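A bin-picking demo should publish its failures

Runach opened its Verden lab to visitors in January, and the bin-picking cell drew most of the questions. The handout cited 1,000 logged picks. It gave no breakdown by object and no count of retries, so the number says little about what a buyer would get.

The choice of objects was better than the handout. Rigid cartons make any gripper look good. Soft toys and a hairbrush do not.

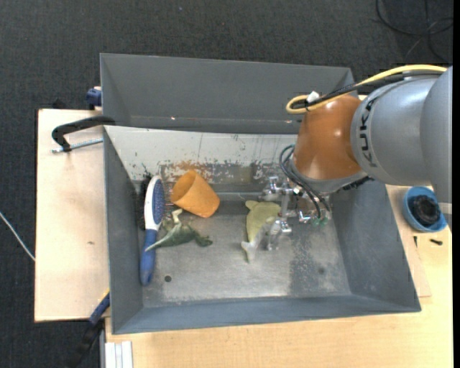

The KUKA arm at the bin, gripper fingers beside a soft-looking toy. Cup, toy reptile and hairbrush at left.

I watched two runs. The staff answered questions on cycle time readily – less so on what counts as a failed grasp. Pleteck, which sells to the same customers, is no more open.

Four columns would settle it: object, attempts, drops, human interventions. Any lab that logs its picks already has the data. Buyers should ask for that table before they ask for a price.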